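Janden travel steamer, long-term review

I have had the Janden for 18 months now and I like it more than I did the week it arrived, so it seems only fair to write it up properly. My first post on it was four paragraphs long and mostly about the color (it's a dusty green, and I still think it's lovely). Plenty of you have asked for more since then. So, more!

First, what it is. The Janden is a handheld steamer with a fold-down handle and a water tank that slides in at the back. It weighs 511 grams on my kitchen scale with the tank empty, and folded up it takes the same space in my bag as a pair of sneakers. There's one button, one switch on the bottom for the two voltages, and a little sliding lock so it can't turn itself on in a suitcase. In the box you get a fabric brush that clips over the head, a heatproof mitt and a drawstring bag. I lost the drawstring bag on the second trip and have used a shower cap ever since.

I bought mine from Sestemance at full price with my own money. They only had the green and a dark gray, and I'm told the gray has gone now.

Before this I had the Dusia 2506, which I reviewed a while back and was pretty kind to. I take some of that back. The Dusia is a strong little machine and heats up faster than the Janden does, but it spits. You get a nice cloud of steam for a minute or so and then a big warm blob of water lands right in the middle of your shirt, usually on the front, usually five minutes before you have to be somewhere. I put up with it for ages and thought that was simply what small steamers did.

The Janden doesn't spit if you hold it upright. If you tip it forward past a certain point it will dribble a bit, and if you lay it flat (to do a pillowcase on a table, say) it gives up and sulks until you stand it up again. I can live with that. Everything I steam is on a hanger anyway, or over the back of a chair when the hangers are the kind that won't come off the rail.

Heating up takes as long as it takes me to brush my teeth. There's a small light that goes from orange to white when it's ready, and I'd wait a few more seconds after that before pressing the button. The first puff is always the wettest, so point it at the bathtub.

Now for what it does to actual clothes, since that's the part most of you wrote to me about.

Cotton shirts: very good. Collars and cuffs need the brush on and a slow hand, and you won't get a sharp crease down a sleeve. For a plain work shirt under a sweater I can be done before the coffee is ready.

Linen: good, with patience. I do linen twice, once from the inside and once from the outside, and I let it hang in between. It comes out soft and a bit rumpled in the way linen should be. If you want it flat like paper you need an iron and I wish you luck.

Wool: wonderful. This is where I'd tell anybody to start. Hang up a wool jacket that has been squashed in a bag all day, keep the head a thumb's width away from the cloth, go down slowly, and watch the creases drop out. It is so satisfying. I did two of mine one evening in April at the guesthouse in Tautahi and then went looking for other things to steam, including the curtains.

Silk and thin synthetics: fine, with the mitt behind the fabric and the head kept well back. Try a bit on the inside of the hem.

Denim: better than I expected, and the one I'd been the most doubtful about. A denim shirt is no trouble. A denim jacket takes some doing, with all those layers at the collar and around the pockets. I go at the seams first with the brush on, pulling the cloth down with my other hand, and leave the big flat panels for last. It won't look pressed, and I wouldn't want it to.
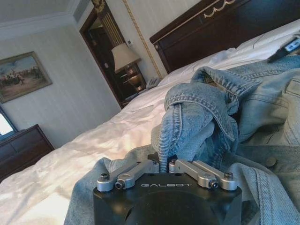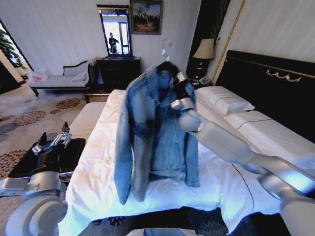

A reader replied to my first post to say the Janden had been a letdown on denim, full stop. The steam went in one side and did nothing much, the waistband stayed folded where it had been folded, and in the end the jeans went under a hotel iron with a damp towel on top. The same reader thought I was being too hard on the Dusia, and said that spitting mostly stops if you never fill the tank past halfway.

I tried both points, because they're good ones. On the waistband I have to agree. Jeans are thicker than most jackets and a waistband is thicker again, and the Janden just doesn't have the push for it. If you travel mainly with heavy jeans and you care how they look at the top, this isn't your machine. On the Dusia, filling it halfway did help! It still got me once in a week, on a pale shirt, but that's a big step down. So if you already own one, try that before you spend anything.

Back to the Janden and the tank, which is my main complaint. It's small. I get one jacket and one shirt out of a fill, or a long dress with a bit to spare, and then it's off to the sink again. The tank comes out with a click and goes back with a click, and the opening is wide enough to get under a shallow bathroom faucet, so refilling is easy. You will be doing it a lot, though. For a family's worth of wedding clothes in one room I would want something bigger, or at least a large jug standing by.

The cord is long, thank goodness. I can plug in by the desk and reach the wardrobe in nearly every room I've stayed in. It is a bit stiff and doesn't like being wound around the handle, so I loop it loosely and tie it with a hair elastic.

Noise: a low hum and a hiss. Not something you'd use next to a sleeping baby, but I've run it early in the morning with the bathroom door shut and had no complaints.

Scale is the thing I worried about over the long run. My water at home is hard, and I killed a steamer once by ignoring that. The Janden booklet says to use filtered water if you can and to rinse with a vinegar mix every so often. I've been careless about the first and fairly good about the second. I do it when the steam starts to look thin. Half white vinegar, half water, let it heat, puff it all out over the sink with the window open, then run a full tank of plain water through. Then run another one, or your next shirt will smell like salad. It has come back to full strength each time.

Wear and tear so far: the green has rubbed off a little on the hinge, the brush has lost a few bristles at one corner, and the rubber foot came off and had to be glued. The sliding lock is as firm as it was on day one. I asked Sestemance about a spare brush and they do sell them, listed as part 2136, which I mention only because the search box on their site won't find it if you type "brush."

A few habits that have helped, in no order at all. Shut the shower off and let the room clear before you start, since a steamy room slows everything down. Empty the tank the night before you fly. Steam things when you get in, not when you're about to go out, and leave them hanging overnight. Button the top button of a shirt before you begin or the collar will dry crooked. And let the head cool all the way before it goes near the bag. I have a shower cap with a very neat hole in it.

Would I buy it again? Yes, and in green. It's light, it's simple, it is lovely on wool and kind to shirts, and after all this time I still get a small kick out of using it. The tank should be bigger. If they ever bring out one with a third more water and the same handle, I'll be first in line.

I'm testing the Janden pants hangers next, the folding ones with the felt grips. They seem a bit flimsy so far, but I've only had them a couple of days and one of those was spent trying to get them out of the packaging.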